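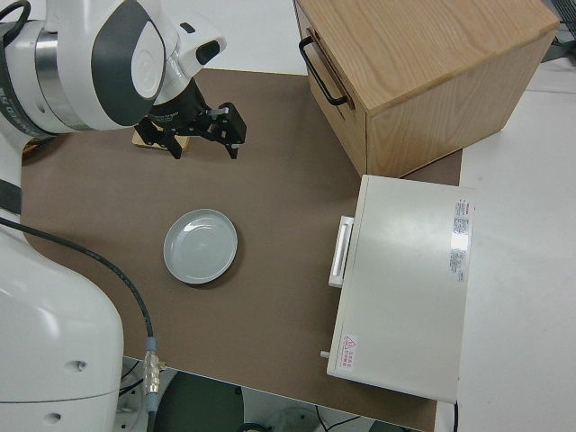
Gwynne, 6/6/25

Home | About | What We Test | Scores | Contact

About Nallavero

Print this page | E-mail this page

Nallavero is a small company that asks one question for a living: can a machine do this chore yet? The answer is usually no. Sometimes it is yes, with a note attached, and the note is what our clients pay for.

We work with people who are thinking of buying a robot for a kitchen, a laundry room, a stockroom or the back end of a bakery. They have seen the videos. In the videos a robot arm sets a table to piano music, and a line of small type says the footage has been sped up. Our clients would like to know how much it has been sped up, and what happened to the other plates.

What we do all day

We give arms ordinary jobs and we write down how they went. Open the drawer. Put the plate in the oven. Take the block off the mat and put it away. Shut the door behind you. A four-year-old can do most of this list, though in our experience the four-year-old will want to talk about it.

A typical bench has an arm, a two-finger gripper, a plate, a cabinet with a handle and a white box of an appliance with a handle of its own. It looks like the world's least ambitious kitchen. It can also keep a team of grown adults busy for weeks. Handles are where a lot of it goes. A drawer handle wants to be pulled straight back, a door handle wants to be pulled around in an arc, and an arm that has learned the first will try it on the second with great confidence. Plates are the other trouble. A shallow plate lying flat gives two fingers very little to get hold of except the rim, and the rim is close to the table, and the table doesn't move.

Our household chore list, which we call the Nanance, has 88 tasks on it. It began as a shopping list of things we ourselves didn't want to do, and it still reads that way. Of the 88, there are 54 that we have seen a machine finish at least once. Please read "at least once" slowly. There are 2 that we would let a machine do in our own homes while we were out, and both of them are vacuuming. One is vacuuming with the chairs already up.

The shop floor

People assume that shops and factories are further along, and they are right, as long as nothing changes. An arm that moves the same part from the same tray to the same slot will do it all night and never ask about overtime. Put the tray down a hand's width to the left and you may have a different evening. Our shop-floor testing, run out of the Bumell building across the road, is mostly a matter of putting the tray down a hand's width to the left.

We get accused of being mean to the robots. We would say we treat them the way a household would. In a real house the plate is never where it was yesterday, the drawer sticks in May and there's a cable across something.

How we score

A chore counts as done when a person walking in afterward wouldn't do it over. That's the whole rule. Arriving at the plate is not credit toward moving the plate. A drawer left open is a drawer left open. If one of us had to reach in and help, the run goes down as ours and the arm gets nothing.

We have logged 2760 runs under this rule. Makers sometimes ask for a gentler one, with partial marks for effort, and we understand why. We also have teenagers.

Who pays for it

Buyers do. We don't sell robots, we don't take a cut from anyone who does, and we return loaned equipment clean, or as clean as we got it. Makers may read their own scores before a client does and send us a reply, which we attach in full. Some of the replies are longer than the report.

Are we against all this?

No. We would love to be put out of business by something that can empty a dishwasher. The arms are better than they were when we opened, the grippers are steadier, and last month one of them closed a drawer so gently that the room went quiet. Then it opened the drawer again, for reasons of its own, and we marked it down.

If you have a chore you'd like tried, use the Contact page and tell us what it is, how often you do it and what breaks when it goes wrong. Folding fitted sheets is already on the list. We can't do that one either.

Shares: 12 | Comments: 3

Back to top | Scores | Contact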